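September, past eleven at night and I'm still buzzing!

We finally sat down with the equipment budget. I went in thinking we'd argue for an hour over the arm and then give up, but the arm was the easy part. Vakmont's quote is fine. What ate the afternoon was how many pairs of hand-held grippers to buy, and I love that this is a real question now (last spring we had no line for them at all). I want four pairs. Four pairs plus spare fingers and a box of printed marker cubes comes in under the 2,000 I set aside, with 100 left for power strips, and we always need power strips.

Tidying practice went on while I did the sums. Green cloth in the right gripper, round table, book, the little plant in its white pot. I kept looking up from my spreadsheet to watch.
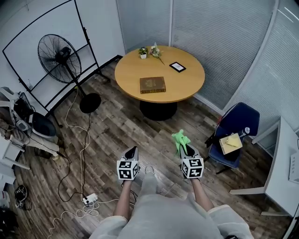
Sowmya thinks four pairs is too many. She would buy two, put the other 1,000 into storage drives and a decent charging shelf, and see in three months whether anyone was really waiting for a turn. Her other point was that fingers wear out faster than bodies, so I should double the spares whichever way we go.

She's right about the fingers. I changed that line on the spot, 11 sets now. On the pairs I'm still holding out for three, and I think she'll let me have it if the shelf goes in too.

Still to do: ask Mirudon about delivery, find out if Covau charges for shipping on small parts, measure the wall for the shelf. Davoud has the tape measure.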